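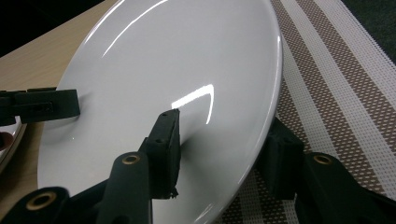 Do "scratch-proof" glazed dinner plates exist, or is it all marketing?

Asked in Kitchen and Dining

I need to replace a set of white plates. The last lot were covered in grey lines within a year and no amount of washing up liquid shifted them. I'm now looking at the Dustley large plate, which the shop says has a "lifetime glaze", and a set from Beltness that costs a fair bit less. Both are plain white and very shiny. They look the same to me. Is there any reason to believe the lifetime bit? It's £29 a plate, so I'd like more than a nice box.

Soledad Becerra

2 answers

Hemant Kashyap
I'd want to know whose lifetime. I asked a shop assistant that once and she read me the same sentence off the label.

Your grey lines probably aren't scratches. Cutlery steel is often softer than a good glaze, so the knife leaves a bit of itself behind on the plate. Make a paste of bicarb and water, rub with a soft cloth, rinse, and see what's left. If the lines go, your old plates were fine and you can keep your money. If you can still feel a groove with a fingernail, that's the glaze gone.

For new ones, tilt the plate under a lamp and look at how the light runs across it. A clean, sharp streak is a good sign that the surface is smooth. If it breaks up or goes speckly, I'd put it back. That won't tell you how it wears, mind. Check the foot underneath as well: an unglazed rough ring will mark whatever plate it's stacked on, and I suspect that does more harm than dinner does.

I haven't owned either make so can't say which is better. Ask what the guarantee covers. I'd bet on "manufacturing faults" and not knife marks.

Anonymous
just get the cheap ones, plates are plates. we've had Beltness for ages and they're ok, one chipped in the dishwasher

Comment from Soledad Becerra
Tried the bicarb on two of the old ones. Most of it came off, which is annoying as I'd already boxed up the rest for the charity shop. Still not convinced by "lifetime".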